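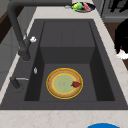
Sun 16 December - glaze tests, second firing

Opened the kiln at 9. Miron base over the buff clay came out fine on all but two tiles. Both bad ones were on the bottom shelf and both crawled at the corner, so I suspect dust. Wiped the remaining bisque with a damp sponge and left it on Laiba's rack.

Hellgate is still too runny. Cut the frit a little and sieved again, 45 minutes all told because the mesh was clogged - needs replacing. Rhona says there may be a spare in the Brundis box.

Yellow on the rims holds a clean line against the brown if the brown goes on first. The green dulls where it is thick. One coat next time.

To do: Selina to reorder cones. Trí has the kiln until January, ask him before loading. Label the buckets.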